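Prulberg Automation
Products / Bench Cells / Elora Two-Arm Cell

Elora Two-Arm Bench Cell
Part no. PE-1290
Availability: built to order
Documents: data sheet, mounting drawing, operator card, spare parts list

Overview

Elora is an enclosed bench cell with two small arms for handling light, irregular items that have to change hands before they can be placed, scanned or hung. One arm picks the item up in whatever position it was delivered. The second arm takes it over in the position the next step requires. Typical items are key sets, tags, fobs, short straps and small molded parts.

The cell is intended for sorting rooms, tool cribs and return desks where the same few motions are repeated through a shift and where a full-size robot would need floor space and guarding that the room does not have. It stands on an existing bench.

Construction

The arms are built from white plastic link segments and black actuator housings. Each arm can be removed from its base without disturbing the other. The cable for each arm runs along the outside of the links, in purple, so that a chafed section is found by eye during the weekly check. Leave the slack at the base and at the wrist as supplied. Tying the cable down tighter shortens its life.

Both bases sit at the front of the cell with a black rail mount between them. The perforated tray under the rail takes the wiring. The back and side walls are light gray, on an aluminum frame, and the work surface is pale gray and unmarked. Do not cover the surface with patterned mats.

Grippers

The two grippers may differ. The usual arrangement is a narrow finger on the left arm and a flared gripper on the right. Fingers are treated as wear parts and are ordered in pairs. Soft pads are available for painted or polished items.

Items that hang, swing or fold are the difficult class. A strap or a ring of keys does not keep its shape between the pick and the handover, and the receiving arm has to close on the rigid part of the item. Sites should decide in advance which part that is. A colored body or tab on each item makes teaching shorter.

Specifications

Work area: 809 mm wide, inside walls
Arms: two
Taught sequences stored: 20
Rated handovers between finger changes: 3000
Mounting: bench top, four feet, leveling screws included
Operation: attended
Stop: hardwired button, front, plus a second button on a lead
Interface: local panel, dry contacts for conveyor or tray feeder

What changes at the workplace

The Elora cell at the Noltdale key room was placed on the bench where two clerks had been untangling and hanging returned sets by hand. Before installation, each clerk sorted for the whole shift. The sorting is now split. Sets that match a taught sequence go in the feed tray and are handled in the cell. Damaged, mislabeled and doubled sets stay with the clerks.

The number of people in the room did not change. Their work did. One clerk per shift is assigned to the cell, loads the tray, clears dropped items and records the cause of each stop. The other handles exceptions and the counter. They swap at the midday break, at the request of the clerks themselves, who found that watching the cell for a full shift was more tiring than sorting had been.

Three points from Noltdale have been added to the standard handover package:

1. The stop log is kept on paper at the bench in the first month. Entries made at a panel tended to be short and late. The paper entries named the item, and most of the teaching changes came from them.

2. Teaching is done by the people who work in the room. Prulberg trains two per shift. A sequence is taught by moving both arms through it with hand controls, and a clerk who knows how a set hangs usually teaches a cleaner grip than a technician does.

3. Rates are not set during the first month. The cell is slower than an experienced clerk on a single item. Its output is steady over the shift, and staffing should be planned on the shift figure.

The Bowen site asked for the cell to be lowered so that the tray could be loaded from a chair. This is now a standard option (low stand, order separately). Bowen also runs the cell with the feed tray on the left only. Left-side loading requires a different walkway and should be drawn on the floor plan before the bench is moved.

Limits of use

Elora is not suited to items that are wet, oily, sharp or heavier than the load given in the data sheet. It does not inspect. A set with the wrong key on it will be passed across and hung like any other. Sites that need a check at this point should keep it as a manual step or add a reader at the outfeed.

Hands stay out of the cell while the arms are powered. Dropped items are collected after a stop, never between cycles.

Care

Daily: wipe the work surface, check finger tips, test both stop buttons.
Weekly: inspect both arm cables over their full length, check base screws.
At 3000 handovers: replace fingers, repeat the grip test with the reference item.

In the box

Cell with both arms fitted, one set of fingers per arm, hand controls for teaching, feed tray, stop button on lead, operator card, leveling tool.

Ordering

Quote requests should state the item types, the bench height and the loading side. Send sample items with the request, including a few that are worn or tangled. Eifion Maddocks handles site surveys and trial runs. The next training places are in May.

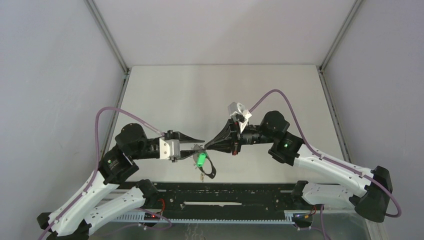
Maja Zalewska
Applications Engineer, Bench Cells, Prulberg

Item held between the two grippers, with a green cylindrical piece on a black strap. For items of this type, teach the grip on the green piece and let the strap hang free below. Grip settings for strapped items are on the second page of the operator card.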